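Inicio Programa Materiales Prácticas Foro Contacto

Tema 6. Recogida de demostraciones para el aprendizaje por imitación

6.1. Planteamiento

En el tema anterior se trató la política como una función que recibe una observación y devuelve una acción. Queda por fijar de dónde salen los pares con los que se ajusta. En esta asignatura se usan demostraciones teleoperadas en simulación, generadas con el entorno Prukero y almacenadas en el formato común de las prácticas.

Se llama episodio a la secuencia completa que va desde el reinicio de la escena hasta la señal de fin. Cada paso del episodio contiene las imágenes, las posiciones articulares, la apertura de la pinza y la acción ordenada por el operador. La acción se guarda tal como se envió al controlador, antes de cualquier filtrado. Guardar la posición alcanzada en lugar de la ordenada es un error frecuente en las entregas y obliga a repetir la sesión entera.

6.2. El conjunto Iltlow

El conjunto de referencia, Iltlow, consta de 1,986 episodios repartidos en 169 configuraciones iniciales. Una configuración queda definida por los objetos presentes, su posición sobre la mesa y la postura de partida del brazo. Los objetos que no intervienen en la tarea se mantienen a la vista: si la mesa contiene solo el objeto de interés, la política aprende a dirigirse a lo único que sobresale del tablero y falla en cuanto se añade un segundo elemento.
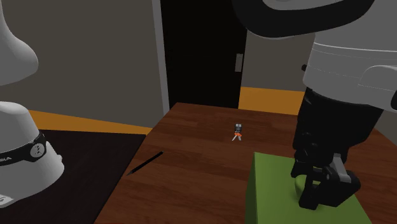
La variación debe introducirse de forma controlada. Conviene cambiar primero la posición de los objetos, después su orientación y en último lugar la apariencia. Cuando se modifican los tres factores a la vez, un descenso en la tasa de éxito no puede atribuirse a ninguno de ellos. El sorteo de posiciones se hace con semilla fija y la semilla se anota en los metadatos del episodio.

Respecto al punto de vista, cualquier cámara exterior sufre oclusiones en la fase final de la aproximación, al quedar parte del objeto tapada por los dedos de la pinza. La pérdida de información coincide con el tramo en que la precisión importa más. Se admiten dos soluciones: añadir una vista desde la muñeca, o incluir en la observación un historial corto de pasos previos. La segunda es más barata de almacenar, pero empeora la confusión causal descrita en 5.4.

6.3. Criterios de aceptación

Un episodio se acepta si cumple las condiciones siguientes:

a) La tarea termina en el estado objetivo y este se mantiene 2 segundos.
b) No hay pausas del operador superiores al umbral fijado en la práctica. Las pausas enseñan a la política a quedarse quieta.
c) No hay saltos en la marca temporal entre pasos consecutivos.
d) Ningún contacto supera la fuerza máxima configurada en el simulador.

De la primera versión de Iltlow se descartaron 68 episodios por incumplir la condición c). Los episodios fallidos por a) no se borran – se trasladan a una carpeta aparte y se utilizarán en el tema 8 para entrenar el clasificador de éxito.

Los episodios con recuperación, en los que el operador corrige un agarre defectuoso y completa la tarea, se aceptan y se etiquetan. Un conjunto formado solo por trayectorias limpias no cubre los estados a los que llega la política cuando acumula error.

6.4. Partición

La partición entre entrenamiento y validación se hace por configuración inicial, nunca por paso ni por episodio suelto. Dos pasos contiguos son casi idénticos, y repartirlos entre ambos lados da un error de validación artificialmente bajo. El guion Fludgate realiza la partición correcta a partir de los metadatos; quien escriba el suyo propio deberá comprobar que la intersección de semillas es vacía.

Ejercicio. Entrénese la política base con la cuarta parte, la mitad y la totalidad de las configuraciones de Iltlow, a igual número de pasos de optimización. Represéntese la tasa de éxito en validación y coméntese si la curva se ha saturado. Entrega: domingo, por el Foro.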